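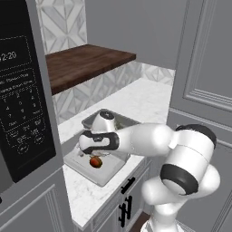
What an open day should show

14 Feb 2026

I have been to many open days in my life, mostly in schools and once in a water treatment plant, and I know the feeling of them well. There is coffee, there are badges, and there is a thing which works very nicely at eleven o'clock because it was prepared to work at eleven o'clock. So when the robotics laboratory in Wemholm invited the public to see its kitchen project, called Hilodach, I went with modest hopes. I came home with an opinion, and I would like to defend it.

The opinion is that a laboratory should show its visitors the simulation first and the machine second, and should give more time to the first.

In Wemholm they did it in this order. We sat in a room with a big screen, and on the screen was a kitchen that does not exist. It has a marble counter, a brown wooden shelf, grey cabinets and a microwave with a clock. A white arm was at work over the sink, and in the sink was one small round fruit. The task was to pick up the fruit and put it on the counter. A child of four can do this without looking.

The man beside me was disappointed, and he said so to his wife quite loudly. He had driven a long way to see a robot and they were giving him a film. I understood him. At first I also thought that this was the part before the real part, like the safety talk on an aeroplane.

But then they let it run. The arm tried the task 20 times while we watched, each time with the fruit in another place in the basin. Sometimes the fingers closed well and the fruit came up. Sometimes they pushed it to the wall of the sink and it rolled away, and the arm closed its fingers on nothing and lifted this nothing very carefully to the counter. People laughed. A woman in the front row asked why it did not notice, and the engineer answered simply that noticing was a separate problem and they had not solved it yet. For me this was the best sentence of the day.

The same evening, she told us, the computer would do 1000 attempts without any public. From the last such night they had kept a list of 133 failures, sorted by kind, and she put this list on the screen and read some of it to us. Fruit too close to the front wall. Wrist turned the long way. Fruit held, then dropped over the edge. I have never before seen an institution read its mistakes to guests who were still holding their coffee.

After this we went to see the physical arm, which stood behind a yellow line in the next hall. It lifted a plastic cup three times and everybody applauded, also the disappointed man. I applauded too. Yet I learned almost nothing from it. Three good lifts tell me that the thing can be done, and they do not tell me how often.

I can compare, because in October I visited a fair where a company called Rezende showed a serving robot. It was a beautiful stand, with flowers. The robot poured water into a glass, and there was a queue of perhaps one hour for seeing it. I asked the young man at the stand what happens when the glass is a little to the left. He told me that the glass is never to the left. I think he was an honest person and that he answered as he was taught. But my mother is eighty-six, and in her kitchen everything is a little to the left.

There are arguments against me and I do not want to hide them. A simulated kitchen is a clean place. The water does not run, there is no old sponge, and I suppose that the fruit is never soft on one side. A visitor who sees only the screen may believe that the work is easier than it is, or he may believe that it is some kind of game. Also, people do love to stand near a machine and hear its motors — I would not take this from them. The hall with the yellow line should stay open.

Another objection came from a friend with whom I discussed this afterwards. She said that the public does not want to see failures, it wants to be encouraged, because the public pays. Here I disagree strongly. We pay, so we should see the list. When my town bought 300 new parking meters, we were encouraged a great deal, and many of us are still walking in the rain from one meter to another.

The Pineo institute will have its own open day later this year, and I have written to them with my suggestion. Put chairs in front of the screen. Let the arm miss the fruit. Let a visitor choose where the fruit lies, and keep the result where everybody can read it until the doors close. I have not received an answer yet, but I will go in any case, and I will ask about the glass.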